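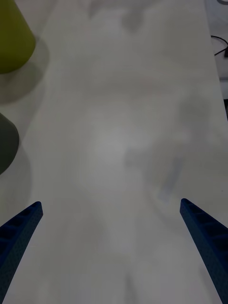 A smooth, pale tabletop, matte all over

Home bank paperwork: tips for getting on top of it at the kitchen table

By Genalyn Lacson
Filed under: Home office, Money drawer, September jobs

I love a good sort-out, and the bank papers are my favourite one of the lot. I know how that sounds! But there is real pleasure in finding an old savings book at the back of a drawer, or putting a stop to a payment for something you gave up two summers ago. I do mine every September, when the evenings draw in and I'm happy to sit indoors with a pot of tea, and it takes one long evening if I've been good during the year and two if I haven't.

These are the things that work in our house. Pinch whichever you like.

Before you start

Bring everything to one place first. Look in handbags, coat pockets, the glovebox, the fruit bowl (ours is terrible for it) and whatever you use as a bookmark. Don't open or read anything yet, just gather.

Then make one pile for each account. If you have a current account, a joint account and a bit of savings, that's three piles, and a fourth for anything you can't place. Put each pile in date order with the newest on top. I used to do oldest on top and it drove me mad all year, lifting the whole lot up to slide a new sheet underneath.

Take out the staples as you go. A blunt butter knife slid under the prongs does it nicely if you haven't got a staple remover.

Folders, envelopes and labels

You don't need anything fancy. I've used a concertina file from the market in Brarham for years, and it has 13 pockets, so that's one for each month and a spare at the back for things that don't belong to a month, such as account opening letters and the terms booklets. When the year is done I lift the lot out, put a wide elastic band round it, write the year on the front sheet in marker and start again.

If a file with pockets is too bulky, large used envelopes are great. Slit them along the long side so the papers drop in flat. Write on the envelope before you fill it, or the pen goes through and dents everything.

Label by what you'd go looking for. "Joint account" is no use to me at all, but "Bills account – blue card" I can find in the dark.

Never write a PIN or a password on a label, a folder or the inside of the lid. I'd like to say I never have.

Checking a statement without losing the will

Get a ruler and two coloured pencils. Lay the ruler under the first line, and tick in green if you know what the payment was. Circle in orange if you don't. Keep going to the bottom without stopping to look anything up! The stopping is what makes it drag. When you reach the end, go back to the orange ones.

Most of mine turn out to be shops that trade under one name and take payment under another. Our garden centre comes through as Hindari, and I spent a whole cross afternoon on that the first time. Now I keep a little list of odd names inside the front of the file, and it saves so much bother:

Hindari – garden centre
Macapagal – the bakery by the bus stop
Skekham Svcs – car park at the swimming pool

If an orange one is still a mystery after a proper think, ring your bank on the number printed on your card. Don't use a number from a text message or an email, however official it looks.

If you get your statements on a screen and find them hard going, print one month in the year and do it with the pencils. You'll spot things on paper that your eye slides straight past on a phone.

Standing orders and direct debits

My favourite part! Make a list of every regular payment that leaves your account. Put the name, the amount and the day of the month. Stick it inside a cupboard door where you'll see it.

A standing order is one you set up yourself, for a fixed amount, and it carries on until you tell the bank to stop or it reaches the end date you gave. A direct debit is collected by the firm you're paying, and the amount can change. It's worth marking each line SO or DD, so you know where to look when something shifts.

The first year I did this I found a club subscription, cover for a washing machine we no longer owned and a magazine that had been going to our old address. That came to £186 over the year, and we spent it on a new mattress topper and fish and chips.

Check whether you've signed up for a set term before you cancel, and tell the firm as well as the bank. I've skipped that second bit and had some stiff letters.

Try to bunch the payments just after payday. Ours all used to leave on different dates, and I never knew what was truly spare. I asked each firm to move theirs, and nearly all of them would. Now everything has gone by the 19th and whatever is left is ours to play with.

The coin jar

Ask your bank for coin bags, as many branches will give you a few. They show how much of each coin to put in, and you mustn't mix them. Sort on a folded tea towel so nothing rolls off and vanishes under the cooker.

An old muffin tin is brilliant for sorting, with a different coin in each cup. Children adore this job. Genalyn Padilla (we met at a jumble sale and have been friends ever since, two Genalyns in one town!) lets hers keep all the coppers in return for doing the bagging, and she says she's never short of helpers.

Ring before you carry it all in. Some branches only take coins at quiet times of day, and a full jar is heavier than you'd think. I once lugged more than 30 bags to a branch with a closed sign on the door.

What to throw out

Cash machine slips can go once you've ticked them off. Keep receipts for anything under guarantee, and copy the shiny till roll kind, as the print fades to nothing in a warm drawer.

How long to hang on to statements depends on your own affairs. If you work for yourself or fill in a tax return, look up the current rules before you bin a thing.

Shred anything with an account number on it. No shredder? Soak the sheets overnight in a bucket of water with a squirt of washing-up liquid, then squash them about with your hands until you've got porridge. Good messy fun, best done outdoors. Squeeze it out before it goes in the bin.

Cut old bank cards through the chip and the stripe, and across the long number too. Kitchen scissors will do it, but use the old pair. I put the bits in two different bins on two different weeks.

A few odds and ends

A clothes peg on the side of the file holds this week's slips until you've time for them.

Cheque books like to be flat and dry. Mine curled up beautifully on the shelf over the kettle.

If two of you share an account, keep a pad by the bread bin and jot down anything big before you buy it.

Keep a pencil sharpener with the pencils. I've got up for one so many times that it now lives in the spare pocket with the terms booklets.

Next month: drawer liners, and what to do with all those keys.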